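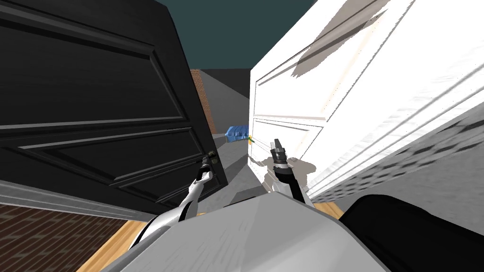
Visit to the Cuder door and millwork plant, Hultumton
November 3, 2018

The Cuder plant opens to the public twice a year, once in February and once in the fall. I went to the fall one. It is a 58 minute drive from Lillow, and the last part of the road is gravel.

Parking is behind the lumber shed. You sign in at the front office, get earplugs and safety glasses, and wait for a group to fill up. Mine left after a short wait. Closed shoes are required and they do check.

The tour starts in the yard, where the boards are stacked with spacers between them to dry. Most of the wood is pine and poplar. From there you go through the rip saws and the planer, then into the room where the panels are cut and raised. The shaper was running while we were there and it was hard to hear the guide. If you care about that part, stand near the front.

Assembly was the section I liked best. The rails and stiles are glued, set in a clamp and left alone until the next shift. A finished door gets sanded on both sides and checked with a long straightedge. Anything with a twist goes back or is sold as a second.

We did not go into the finishing room because of the fumes, but there is a window. They were spraying primer. The guide said the plant ships 142 doors on a normal day, and that most orders now are for paint grade.

The seconds store is in the old boiler house. Prices were fair. Interior doors were stacked by width, with the flaw marked in chalk. I bought 2 and they loaded them for me. Hinges and knobs are sold separately, and the selection was small.

Lunch was from the El Khatib truck by the gate. I had the lentil soup and flatbread. The line was long at noon and gone by one.

The whole visit took over 2 hours with the store. Restrooms are in the office only, so go before the tour starts.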